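Technik > Handhabung > Tischzellen > Erero Textilzelle

Erero Textilzelle mit Rerkel-Greifer: Aufbau und Pflege

Lesezeit: 4 Minuten

Der Hersteller nennt die Zelle »wartungsarm«. Das Wort steht in jedem Prospekt, den wir in den letzten Jahren auf den Tisch bekommen haben, und es hat noch keine Schraube nachgezogen. Wir führen die Erero trotzdem im Programm, weil der Arm für den Preis ordentlich ist. Was auf dieser Seite steht, ist das, was nach unserer Erfahrung wirklich anfällt.

Lieferumfang

Ein Arm mit Zweifingergreifer, Netzteil, Steuerung, Tischgestell und Kabelsatz. Das Tuch für die Arbeitsfläche liegt nicht bei, obwohl die Anleitung es voraussetzt. Wir empfehlen dunklen, matten Stoff ohne Muster. Glänzende Auflagen machen der Tiefenkamera Ärger, helle Handtücher auf heller Platte ebenso. Das Grundpaket trägt die Artikelnummer 433, der Preis liegt bei 3,149 Euro in Tausend, also 3.149 Euro ohne Versand. (Die Preisliste von Ruiz-Ortega schreibt das Komma, wir haben schon Rückfragen bekommen.)

Aufstellen

Das Gestell gehört auf einen festen, ebenen Boden. Fliesen gehen, solange kein Fuß auf einer Fuge steht. Den Arm seitlich neben den Tisch setzen und so weit abrücken, dass der untere Teil beim Senken nicht an die Tischkante kommt. Die Anleitung zeigt ihn mittig an der Stirnseite - da fehlt ihm dann für größere Tücher die Reichweite in die hinteren Ecken.

Zu den Kabeln: Der beiliegende Satz ist zu lang. Wer ihn einfach auslegt, hat nach einer Stunde ein Nest auf dem Boden, und im Störungsfall sucht man darin den richtigen Stecker. Netz und Signal getrennt führen, beide Enden beschriften, Überlänge in flachen Schlaufen ablegen. Den Steckverteiler so platzieren, dass man ihn erreicht, ohne über den Tisch zu greifen. Fertige Kabelbrücken verkauft Natora, billig sind sie nicht.

Greifer einstellen

Frottee ist der ehrlichste Test. Glatte Baumwolle hält fast jeder Greifer, bei Frottee verschwinden die Fingerspitzen im Stoff, und die Regelung meldet Kontakt, auch wenn nur Schlingen gefasst sind. Ab Werk steht die Schließkraft auf 680, eine Einheit verrät die Software nicht. Wir gehen in kleinen Schritten hinunter, bis das Tuch beim Anheben rutscht, und dann zwei Schritte zurück. Die automatische Kalibrierung haben wir auf zwei Zellen laufen lassen und beide Male von Hand korrigiert.

Das zerknüllte Tuch bitte von verschiedenen Seiten greifen lassen. Vorführungen beginnen gern mit einem Tuch, das schon halb richtig liegt.

Pflege

Fingerflächen nach jeder Schicht abbürsten, Fusseln setzen sich am Ansatz fest. Gelenkgehäuse trocken abwischen. Silikonspray am Greifer ruiniert den Halt für Tage, auch wenn der Vertrieb es empfohlen hat. Das Tischtuch wechseln, sobald es Falten wirft, und danach den Nullpunkt der Tischhöhe neu anfahren.

Ersatzfinger gibt es nur paarweise von Rerkel. Beim Tausch die Schrauben erst lose ansetzen, den Greifer einmal schließen und dann festziehen. Die Lieferzeit wird mit »kurzfristig« angegeben. Im Februar waren das fast drei Wochen, wir legen seitdem ein Paar ins Regal.

Tiefenbild prüfen

Rauschen an Tischkanten und an den Umrissen des Arms ist bei diesem Aufbau normal und kein Grund, die Kamera einzuschicken. Kritisch wird es, wenn die Flecken auf der Arbeitsfläche selbst auftauchen. Dann zuerst die Linse reinigen und das Licht prüfen, erst danach die Software neu aufsetzen.

Kommentare

fugenfuchs: Schließkraft ohne Einheit, das habe ich beim Support auch moniert. Antwort: »Erfahrungswert«. Danke.

M_Werkstatt: Bei uns steht der Arm an der Stirnseite und es reicht. Allerdings nur Geschirrtücher.

tiefflieger77: Kann man statt der Rerkel-Finger auch selbst gedruckte nehmen? Zwanzig Tage warten ist mir zu viel.
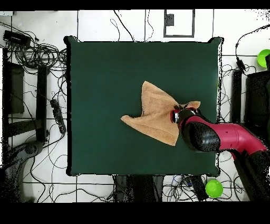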